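# Sorting loose fasteners in the workshop

Wandent technical course, Usomdale. Project report, August 2005

## Background

The metalwork room has kept its spare bolts and nuts in two biscuit tins since before our year started. At the start of a practical, people tip a tin out on the bench, pick through it, and sweep the rest back. We were asked to choose a storage problem in the school and work on it for 6 weeks. We chose the tins.

The tins held up to 700 pieces. Washers under 4 mm were left out of the project and went into a jar.

## Choosing a container

We looked at drawers, open trays and boxes with a lid. Drawers from the Flarum catalogue were too expensive for our budget. Open trays were easy to reach into, but they spilled when we carried them between benches. We settled on plastic organiser boxes with dividers, bought from Fuentealba.

Our rule was to sort by type first, then finish, then size. Finish matters in this room because the black fittings go on the gate frames and the brass ones go on the display stands.

Wing nuts were sorted before the bolts. Brass and black wing nuts have separate compartments next to each other, with a divider between them. The black hex bolts go in a lower compartment. Silver hex bolts and short bolts stay out on the white sheet until their thread has been checked against the gauge.

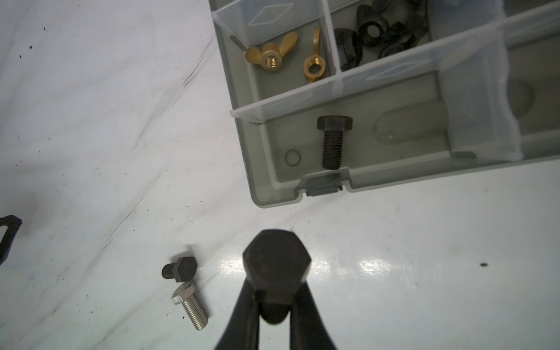 ## Problems

The white sheet shows up dark bolts well, but it is shiny and reflects the lights. It also marks easily. Wiping it down at the end of each session helped a bit.

Black bolts of nearly the same length were hard to tell apart by eye. We drew a length scale on card and taped it to the bench in March, and used that for the second tin.

## Result

Both tins are sorted. The labels still need doing, and the long bolts need a deeper box.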